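Handout 4, Robotics Practical Course, Sallovus group
Version of 05/01/2022. Written by Réka Gulyás, corrected by Lilla Major.

## Collecting demonstrations with the hand-held grippers

Please read this handout before you come to the lab. In the lecture we spoke about why a policy needs good examples. Now we speak only about how to make them, with two kinds of objects: one that keeps its shape and one that does not.

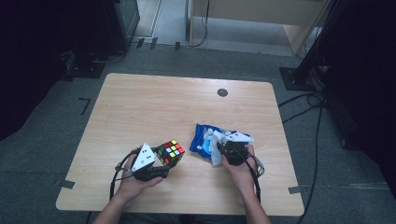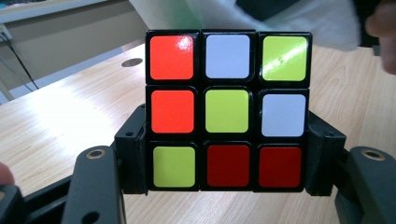
### 1. Before you start

Work in pairs. One student is the operator and the other keeps the log. After 12 episodes you change roles, also if the operator feels fine. Tired wrists make bad data, and you notice it too late.

- Roll your sleeves up or push them back, so that cloth does not come between the fingers.
- Let the cables fall toward your body. Move both hands once through the full task and check that nothing pulls.
- Open and close each gripper fully before the first episode.
- Say the episode number aloud. Your partner writes it down.

### 2. The rigid object

A cube is a thankful object for beginners. It has flat parallel sides, and the size does not change when you press. Still, there are mistakes which we see every year:

1. **Closing on an edge.** The cube turns between the fingers while you lift it. Open, go back and approach again with the fingers parallel to the sides.
2. **Pressing too hard.** A Rubik's cube has layers that can rotate. If you squeeze one layer only, it may twist. Hold it at the middle height when this is possible.
3. **Moving away at once.** After you close, wait one moment. The model needs to see where the grasp ends and where the transport begins.

The color pattern of the cube is not part of this task. Do not solve it between episodes (Zoltán Jakab, this is for you).

### 3. The soft object

A snack bag is more difficult. It folds, it slides, and after every grasp it has a different shape. For this reason there is no single correct grasp point. Choose a place where the material already stands up a little, and close slowly.

Do not smooth the bag after each episode. We want the variety. You may smooth it only when it has become so flat that the fingers find nothing to hold.

### 4. Which episodes to keep

Keep an episode if the object was lifted and put down on purpose. A second attempt inside the same episode is allowed, and it is even useful, but mark it with "R" in the log. Delete the episode if you dropped the object outside the table, or if you talked with your hands while holding the grippers - this happens more often than you think.

### 5. To hand in

Each pair gives 8 kept episodes for each object, the log, and one page of comments. In the comments, answer these points:

- Which of your hands made more failed grasps, and what is your explanation?
- Did your grasps of the bag become similar to each other with time?
- What would you change in the Kallance log sheet?

Upload everything to the Kozma folder of your pair. Questions about the files go to Aranka Kun, questions about grading to me.

For the next meeting, please read chapter 2 of the script, without the part on calibration.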